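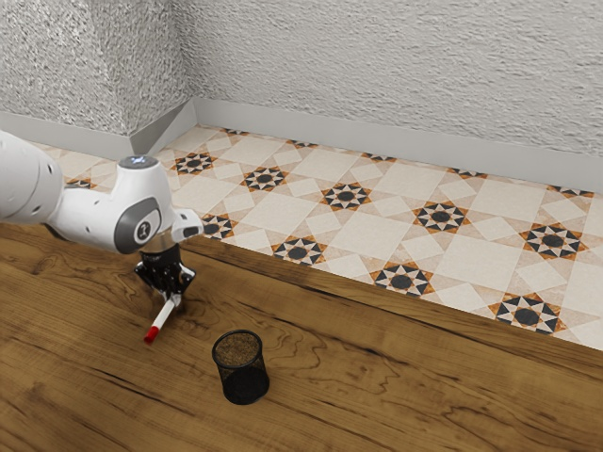
Liviu Vlad wrote in after my last post to ask why anybody would bother with the wrist camera in a pick-and-place sim, when the side camera already gets the arm, the table and the cup all in one go and the wrist view is mostly a close-up of wood.

Home | Tutorials | Notes | Archive | Contact

2026-05-04
by Catinca Cârstea

Fair question, Liviu! I had the same thought in December, and I pulled the wrist camera out of our marker-in-cup task for a while to see what would happen. So this page is the long answer, plus the little test I use now to find out what a policy is getting from each camera. I call it the blank-out test. You can run it in an afternoon if you already have a trained policy and saved episodes (I use our Warko setup at Plestau, but any simulator that lets you save and restore state will do).

What you need

A trained policy that takes at least 2 camera views. A fixed list of start states, saved to disk. A way to change one camera's picture before it reaches the policy. That's really it.

Step one: freeze your start states

Save the seeds and the object poses, and restore from them every time. I skipped this the first time around and spent days comparing runs where the cup had started in different spots, so the numbers were mush. I keep 63 start states in a folder called bratberg (old joke, long story) and I don't touch it.

Step two: get your baseline

Run the policy once from every start state with both cameras on and write down success or failure for each. My current policy, Ilie, gets 57 of the 63. Keep the per-episode results as well as the total. You'll want to know which ones flipped later, and a single percentage won't tell you.

Step three: look at the wrist pictures before you break them

I mean open them in an image viewer and scroll. People skip this. What you're after is how much of the picture is the thing you care about and how much is background the network could latch onto. 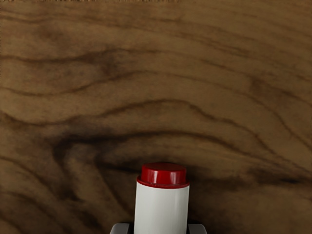 Fingertips at the bottom, white body between them and the big dark arch of grain above.

A lot of wood, right? The cap is small and sits low, and the grain is by far the busiest thing in there. If your table texture never changes during training, a curve like that one works as a landmark. The network can learn where it is over the table from the knots and never look at the cap. Great scores in sim, and then you swap the table and it all goes sideways.

Step four: blank one camera at a time

Replace the wrist picture with its own average color, run all the start states again, then put it back and do the same to the side camera. Use the average color, please, and not black. Black is so far from anything the policy saw in training that it may fall over for reasons that have nothing to do with missing information.

Step five: swap the wood

Now leave both cameras on and change only the table texture. Same lights, same start states. I do a plain gray and a different wood — if you only have time for one, do the different wood. Then sort your failures by which swap caused them.

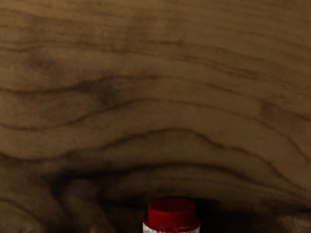
Grain lines bending over a red cap, with the darkest shading low in the picture.

Pay attention to shading too. With the cap sitting down in a dark patch, the contrast around it changes a lot from one view to the next, and a texture swap can change that contrast along with the pattern. If a swap fails, I rerun it with the new texture brightened to match the old one. Otherwise you end up blaming the grain for a brightness problem.

Reading the results

If blanking the wrist hurts but swapping the wood doesn't, the wrist camera is earning its place. If both hurt, your policy is probably reading the table, so go back and randomize the texture in training. If neither hurts, well, Liviu, then you can drop the wrist camera and enjoy the faster rendering.

For Ilie it was both, so I'm retraining with mixed textures now. I'll post the per-episode table when that run is done.

Contact: Catinca Cârstea, via the form | © Catinca Cârstea | Back to top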